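Robot Cell Practice, Unit 6
False grip reports: the Plotisville fault
Instructor: Horácio Tavares

Read this before Friday's lab. Bring the fault sheet from Unit 5 with you, as we will fill in the second column together.

6.1 Background

In August the pick-and-place cell at the Plotisville training shop began reporting successful grips on parts it did not have. The job is simple. Three painted parts – a ball, a cylinder and a cube – are picked off a white cloth one at a time and placed in a wicker basket. The sequence program is called Malero, and the gripper controller is a Dristum unit. The grip check in Malero came from an older job that used a two-jaw gripper with flat pads.

Over 254 cycles, the log showed 15 false grips. In each one the program received "part held", raised the arm, moved to the basket and opened the fingers over it with nothing in them. In 4 of the 15 the part was knocked across the cloth and the next pick was also lost.

6.2 What the controller measures

The controller does not see the part. It reads motor current and finger position. When current rises above a limit and the fingers stop moving, it sets the "held" bit. Anything that stops the fingers will set the same bit: a part, the table, a stiff joint, or one finger catching on another.

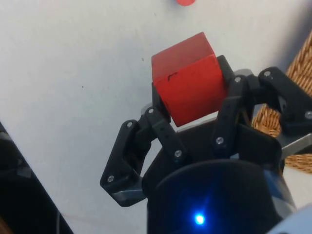
Figure 6.1. Cube in the grip, wrist view.

A good grip on the cube has contact on both sides, above the palm. The old check had no way to tell this from a finger jammed at the same opening.

6.3 How the fault was found

Florêncio Rebelo had the Friday shift and wrote down the finger position for every cycle by hand, next to the logged value. His sheet showed two groups. On true grips the fingers stopped at the width of the part. On false grips they stopped early, before they had reached the part at all, and the current still went over the limit.

The cause was a joint that had become stiff after its screws were overtightened during a service. The current limit was set at 700 mA. With the joint in that state, the motor could pass 700 mA in free air.

Two things should be kept apart in your reports:
The mechanical fault was the stiff joint.
The program fault was accepting one signal as proof of a grip.
Fixing the joint alone would have cleared the log and left the second fault in place.

6.4 The revised check

The sequence now runs in this order.

1. Move to the pick height and wait for the arm to report that it has stopped.

2. Close the fingers. Record current and finger position together.

3. Compare the position with the stored width for that part. If it is outside the window, open and stop. Do not retry.

4. Raise the part a short distance straight up and read the position again. If the fingers have closed further, the part has slipped or was never there. Do not move sideways until this reading has passed.

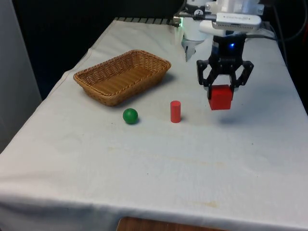 6.5 Safety points

A false "held" signal is a safety matter as well as a lost cycle. The arm travels at full speed after the check, and a part held by one corner can be thrown. The opposite error matters too. If the program believes the hand is empty when it is not, it may open the fingers at any height.

During the lab:
Stay outside the marked line while the arm is enabled.
Do not reach in to straighten a part. Press hold, wait for the stop message, then ask for the key.
If the arm stops over a part with its fingers open, treat it as live. An arm waiting on a signal looks the same as one that has finished.
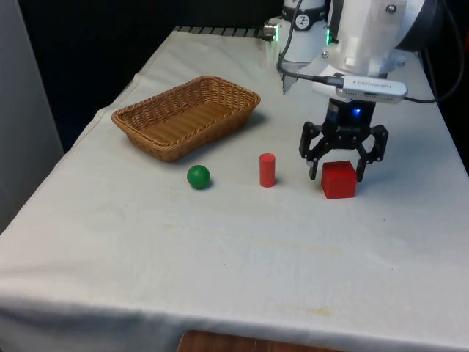 The last point caused the only near miss in the Plotisville log. A trainee took a paused arm to be at the end of its program and leaned over the table. The Valente light curtain had been muted for the service and not switched back on. Check the mute lamp yourself at the start of each session and initial the sheet.

6.6 For Friday

Write half a page on how you would test for a stiff joint without any part on the table. State which readings you would take, and at what finger positions. Then explain why step 3 says not to retry.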